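3.2 Household reuse of plastic carrier bags

The second part of the study looks at what happens with carrier bags after the shopping is brought home. In the Polholm survey, 491 households answered the questions on storage, and most of them keep their bags in a kitchen drawer or inside another bag. Nwankwo and Montes reported a similar habit in apartment buildings, although their questions did not separate thin bags from the heavier ones sold at the checkout.

We were interested mainly in the handles. A bag with two handles is easy to carry, but it is less easy to fill on a flat surface. The handles fold inward, the rim closes between them, and the person must hold the mouth open while the other hand brings the item. Participants called this "annoying" more often than any other step, and several wrote that they prefer a cardboard box for cans and jars. Older respondents also mentioned the noise of the plastic - a point we did not expect and did not ask about.

The shape of the opened bag is therefore important for our coding. We call a bag "standing" when it holds itself up on the table, even if the opening is only partial, and "collapsed" when the sides lie on each other (Figure 4). Creases and wrinkles were not coded. 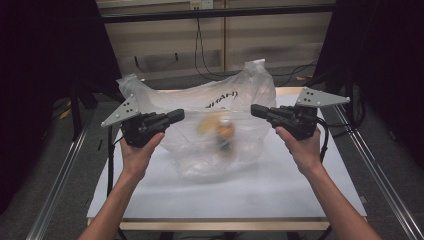 Figure 4. A translucent carrier bag, partly open on a white table, with both handle ends raised and the rim curving down between them.

The colour of the bag was also left out of the coding, as the answers did not show any preference for it. Printing was recorded only as present or absent. Following the suggestion of Dunmore, we kept garbage bags in a separate group, and they are discussed in Section 3.3.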